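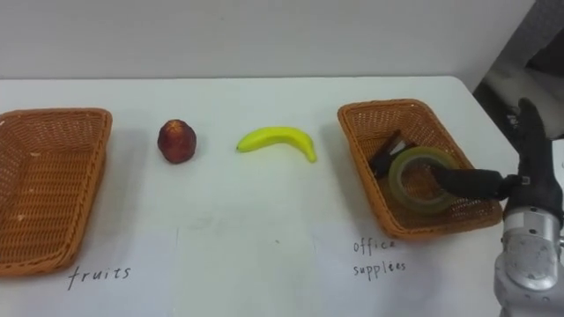
Handout 9, page 1

Home Robot Build, Winter Section
Sorting Table Setup and First Runs
Instructor: Loan Lục. Bench notes by Tâm Quan and Giang Hồ.
January 3, 2023

Read this before you come to the bench. Bring the joint limit sheet from Handout 8 with your own numbers filled in.

1. The task

Two baskets, two categories: fruits and office supplies. The robot picks an object off the table and puts it in the basket it belongs to. The stapler and the tape roll go to office supplies. The banana and the red fruit go to the other one. Category names are handwritten in black on the table covering, in front of each basket. They are for the person running the trial. The Bromo script gets basket positions from the setup file and doesn't read the writing.

2. Table

Cover the top with white paper and butt the sheets edge to edge. Overlapped sheets catch a fingertip on a low approach, and then the whole covering moves and the labels with it.

Put objects in a row between the baskets with at least a hand's width on each side. Giang tried tighter spacing and the fingers kept pushing the neighbor along before they closed.

Measure to the basket rim, at the corner nearest the robot. Several of you measured to the base last time. The sides slope, so the two readings don't agree, and the file wants the rim.

3. Standing the robot

Feet flat, knees slightly bent, the idle arm hanging at the side. Keep the working shoulder clear of the desk edge through the whole reach. Run the reach once at low speed with the fingers open and an empty table – then add objects.

Cables go down the back and out behind the robot. Leave slack in a wide loop on the floor and don't step inside the loop while the power is on. One person stays on the stop button and does nothing else.

4. Hand settings

Start from the Clurko defaults in your setup file. The close command takes a value in counts:

Tape roll: 484
Banana: 1,190
Stapler: 1,587

These came from Hưng Thái's hand and yours will be off by a bit. Move in small steps and write down what you changed. Tape is the hard one. Grip the outside of the roll, and open the fingers fully before you lift the wrist, or the roll comes back up with them.

5. Runs

Do 9 runs per object without touching the settings, then stop and look at the log. A dropped object counts as a miss even if it lands in the right basket. Nga Triệu has the blank log sheets. 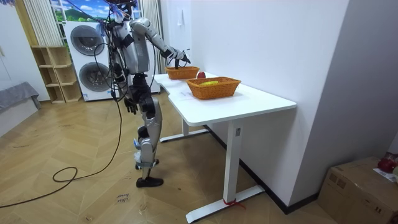 Can the baskets be moved between runs?
Only if you measure again and save the new rim positions first. The script goes to the saved position whatever is on the desk.

6. For next session

Finish your runs for two objects, one from each category. Write half a page on your worst miss: where the hand was, what the close value was, what you changed. Hưng will check the wrist wiring on any arm that drifts during a hold, so note the time of the drift in the margin of your log.

The lid exercise moves to April. Skip the section on it in the Dromholm reader for now, but do read the part on finger calibration.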